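Print this page | E-mail this page

Unit 5 – Selecting and Fitting a Padded Camera Case

A case is specified by its internal dimensions. Catalog figures often give the outside size, so subtract the wall padding twice per axis. The Zarwood small case has 9 mm walls; the Clitix soft pouch has 5 mm walls and no base insert.

Fit. Measure the camera with the lens retracted and the wrist strap attached. Allow 10 mm on the long axis for the zipper curve.

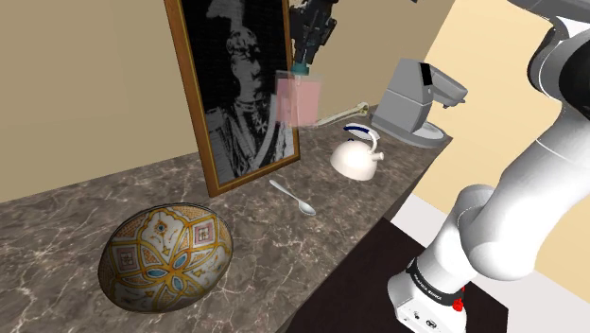
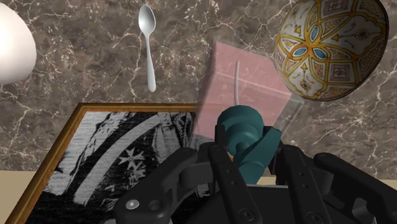 Closure. Zippers are rated in open-close cycles. The course minimum is 800 cycles without tooth separation. Hook-and-loop flaps are tested separately – see the February handout.

One reader of the draft notes objected that cycle counts mean little if the slider is bare metal, as it will scratch the rear screen long before the teeth fail. The objection is accepted. Record slider type in column 2 of the worksheet.

Belt loops. The Hoshino loop is sewn on four sides, the Zirnudov loop on two. Load both at the lower seam and note the first broken stitch.

Worksheets are due before Unit 6. Bring a ruler marked in millimeters.

Contact the course office | Copyright 2018 | Back to top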